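3 剩饭菜的存放与再加热

3.1 从"一顿"到"下一顿"

前一节讨论了Trordale租住家庭的采购节奏。采购次数减少以后,单次烹饪的分量随之增加,剩饭菜在家庭饮食中的位置也发生变化。访谈初期我们把剩饭菜当作烹饪计划失误的结果来记录,访谈提纲中对应的问题是"上周有没有吃不完的菜"。这一问法很快显出不足。多数受访者对"吃不完"的理解与我们不同:一锅豆子炖肉本来就预备吃到后天,到后天还有,才算吃不完。提纲在五月修订,改为请受访者从最近一次开火讲起,依次说明这锅菜后来去了哪里。本节的材料主要来自修订之后的访谈和饮食日记。

按照受访者自己的说法,剩饭菜可以分成两类。第一类是有意多做的,做的时候就已经知道下一顿由谁吃、在哪里吃,其中相当一部分次日带去工作地点。第二类是没有去处的,例如孩子临时不回家吃饭,或者客人来得少。两类食物放进冰箱时往往用不同的容器。前者多数直接分装进带盖的饭盒,后者常留在原来的锅里,或者盛在碗里扣一个盘子。容器的差别对后来的命运有明显影响。装进饭盒的菜通常会被吃掉,留在锅里的菜则容易在冰箱深处停留较久,最后因为"记不清是哪天的"而倒掉。

这种差别在既往的家庭食物浪费研究中多以"计划性"解释,即会计划的家庭浪费少。我们的材料支持这个方向,但计划性本身需要一些很具体的条件。饭盒要有盖子,盖子要找得到,冰箱里要有一层能平放饭盒的地方。一位与人合租的受访者说,她的饭盒盖子和室友的混在一起,找盖子的时间比洗锅还长,后来她就把锅直接端进冰箱。她并不认为自己不会计划。

3.2 加热方式的选择

再加热的方式在受访家庭中有三种:灶上回锅、微波炉加热、烤箱加热。烤箱使用最少,主要用于面食和烤制过的肉类,理由是预热时间长和电费高。灶上回锅和微波炉之间的选择较为复杂,不能只用速度说明。

首先是食物种类。汤、粥和带汤汁的炖菜在两种方式之间摇摆。炒青菜几乎都回锅,或者干脆冷吃。米饭几乎都用微波炉,做法上的分歧在于是否加水、是否盖住。煎炸过的食物受到的评价最低,受访者普遍认为微波炉会让外皮变软,但仍有不少人这样做,原因是只热一个人的份量时不愿意再洗一口锅。

其次是人数。两个人以上同时吃饭时,灶上回锅的比例上升。一个人吃饭时,微波炉占多数。这一点在日记中十分稳定,同一个人在不同的日子里会因为人数变化而改变方式。我们认为人数的作用部分通过清洗实现。灶上回锅至少多出一口锅和一把铲,一个人吃饭时,这两件东西与所吃的份量不相称。

再次是时间段。晚归者的加热行为与早归者不同。晚归者倾向于站着等,加热完在厨房里吃掉,碗放进水槽。早归者会把饭菜端到桌上。有受访者提到,夜里不开抽油烟机是为了不吵醒别人,这也减少了灶上回锅。厨房与卧室只隔一面薄墙的住宅中,这种顾虑尤其常见。微波炉结束时的提示音同样会引起顾虑,有人会在倒数到最后时打开门,避免它响。

3.3 设备的位置

租住住宅的厨房设备由房东配置,租户能够改变的很少。在我们走访的住宅中,微波炉的位置有两种基本安排:放在台面上,或者装在台面上方。前一种占去台面的一部分,台面原本就短的厨房因此失去主要的备餐区。后一种保留了台面,但抬高了取放食物的高度。图2给出后一种安排的一个例子,微波炉位于白色大理石台面上方,控制面板在门的右侧。

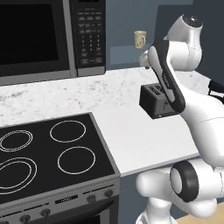 图2 装在台面上方的微波炉。渲染图:Zsófia Dobos

抬高的位置给不同的人带来不同的后果。身高较高的成年人很少主动谈到它。身高较矮的成年人和年纪较大的受访者会谈到端汤的问题:一碗热过的汤要从高于胸口的位置取下来,双手举着,视线看不到碗里的液面。几位受访者因此形成了固定的做法,汤只盛半碗,热两次,或者改用带把手的杯子。也有人把汤全部改回灶上加热,微波炉只用来热固体食物。这类调整在问卷中很难看到,因为受访者在"是否使用微波炉"一项上都会选择"是"。

儿童的情况更加明显。放在台面上的微波炉,上小学的孩子放学后可以自己使用,家长在早晨把饭盒准备好,说明按哪个键。装在台面上方的微波炉,同龄的孩子需要踩凳子,多数家长不允许。这些家庭的孩子放学后吃的是面包、水果或者冷的剩菜,热饭要等大人回来。受访家长在谈到这一点时,一般把它归为孩子年龄的问题,只有少数人把它与设备位置联系起来。其中一位母亲在搬家之后才意识到差别:原来的住处微波炉在台面上,孩子早已习惯自己热饭,搬到新住处以后反而要重新等人。

位置还与灶台有关。微波炉靠近灶台时,灶上正在煮东西,另一个人要使用微波炉,就需要等待或者侧身。合租住宅中,这种等待形成了先后次序。有的住宅默认正在做饭的人优先,热饭的人等到对方离开灶台;有的住宅正好相反,认为热饭只需要片刻,做饭的人应当让一让。两种规则我们都遇到过,住户往往说不清规则是怎样形成的,但对违反规则的情形记得很清楚。

3.4 按键与时间

各住宅的微波炉型号不一,按键多少也不一样。受访者实际使用的功能很少。绝大多数人只使用时间设定和开始键,有的只用开始键,每按一下增加固定的时间,按到觉得够了为止。解冻功能有人试过,评价不一,常见的抱怨是边缘已经熟了而中间仍然是冰。按食物类别设定的功能几乎无人使用。我们请受访者演示最近一次加热的过程,没有人在演示中使用过功率调节。

这与加热不均的抱怨有关。受访者处理加热不均的办法是分段加热,中途取出搅拌,再放回去。这一办法有效,也写在多数说明书里,但受访者中读过说明书的人很少,房东交接住宅时通常也不提供。分段加热的知识主要来自家人或同住者。来自不同家庭的人住在一起时,会互相纠正对方的做法,例如米饭要不要洒水,饭盒盖子要不要斜放,碗要摆在转盘中央还是边上。

时间的表达也值得注意。受访者很少用分和秒来讲述加热时间,多用动作来衡量:够换一身衣服,够把桌子擦一遍,够切一根黄瓜。我们把这类表达单独编码,发现它们与加热时在做什么基本一致。加热过程很少是完全空闲的,它被用来完成一件小事,小事的长短反过来影响设定的时间。一位受访者每次都多设一些,因为她要利用这段时间给孩子收拾书包,饭热得过头她也接受。

3.5 倒掉之前

剩饭菜最终被倒掉的过程通常分为几步。先是从冰箱前排移到后排,再是被新的饭盒压住,然后在一次清理中被发现。发现之后还有一次判断,受访者会打开盖子闻,看颜色,问同住的人这是什么时候的。判断的标准在同一家庭内部也不一致。在有老人的家庭里,老人倾向于再热一次自己吃掉,年轻人倾向于倒掉,争执时有发生,多以老人趁别人不在时吃掉而结束。

就这一步而言,加热的便利程度有可观察的影响。当剩菜处于"还可以吃,但不太想吃"的状态时,热起来越麻烦,被推迟的可能越大,而推迟一次基本上就意味着倒掉。日记中多次出现同一种记录:当天写"明天热来吃",次日没有提到,再过两三天写"倒了"。在微波炉装得较高、灶台又常被占用的合租住宅中,这种记录较为集中。我们不主张把它看成单一原因的结果,合租住宅的冰箱也更拥挤,饭盒归属也更容易混淆,这些因素在现有材料中难以分开。

食品安全方面的顾虑同样影响判断。受访者对反复加热普遍有疑虑,"热过一次就不能再热"的说法流传很广,但对它的理解各不相同。有人认为是指味道,有人认为是指健康,也有人只在海鲜和叶菜上遵守。较为常见的折中办法是每次只取出要吃的部分加热,其余不动。这一办法需要另外的碗,也需要在加热前估计自己能吃多少,晚归而且很饿的人往往估计得偏多,结果又产生一小份热过的剩菜,它的归宿多半是垃圾桶。

3.6 与Flondon材料的比较

为了检查上述观察是否只适用于Trordale,我们将其与Samonte在Flondon收集的材料作了比较。Flondon的样本以自有住房家庭为主,厨房设备由住户自行购置,位置也由住户决定。在这些家庭中,微波炉的位置多半经过商量,搬动过的也不少。有孩子的家庭倾向于放在较低处,有的甚至放在餐厅的矮柜上,离开了厨房。孩子长大以后,一些家庭又把它移回高处,为台面腾出空间。

两地在有意多做的剩饭菜上差别很小,分装、带饭、次日吃完的过程大致相同。差别集中在没有去处的剩饭菜上。Flondon的家庭较少把锅直接放进冰箱,清理冰箱也较有规律。住房面积、冰箱容积和收入水平都可能造成这种差别,我们不能把它归于设备位置。不过Flondon材料中有一点可作参照:几个曾经移动微波炉的家庭都讲到移动之后使用者的变化,移低之后孩子和老人开始自己热饭,移高之后这些行为减少。讲述者在讲这些变化时并没有被问到位置问题,是在说明厨房布置时顺带提起的。

两地的共同点在于,热饭这件事很少被当作家务来谈。问到谁做家务时,受访者会列出买菜、做饭、洗碗、倒垃圾,不列热饭。但在日记中,替别人热饭的记录相当多,而且集中在同一个人身上。晚归的人回家时桌上有热的饭菜,往往是因为先到家的人听到开门声就去按了开始键。Dobos在编码时最初把这类记录归入"烹饪",后来单列为"替他人加热"。单列之后,女性受访者在家庭饮食劳动中所占的部分比原先的统计更大,这一点在第四节继续讨论。

3.7 材料的限制

本节的材料有以下限制。日记由受访者自己填写,夜间加热和站着吃掉的情况可能漏记较多,受访者在回访中也承认,有些加餐"不好意思写"。倒掉的食物没有称重,只有受访者的描述,因此无法估算数量。问卷部分发出1,000份,回收的问卷中合租住户偏少,合租住宅的结论主要依靠访谈。设备位置由走访人员记录,记录表只区分"台面上"和"台面上方",没有测量高度,后续研究应当补上这一项。

此外,走访多安排在下午,厨房通常已经收拾过。我们看到的台面与做饭时的台面有多大差别,只能从受访者的讲述中推断。有两户在走访之后主动寄来了晚饭时间的厨房照片,台面上摆满了东西,与走访记录差别很大。这些照片没有纳入分析。编码手册的最后一次修订完成于2026年9月29日,修订内容为合并"搅拌"与"分段加热"两个条目,并删去从未使用过的"功率调节"条目。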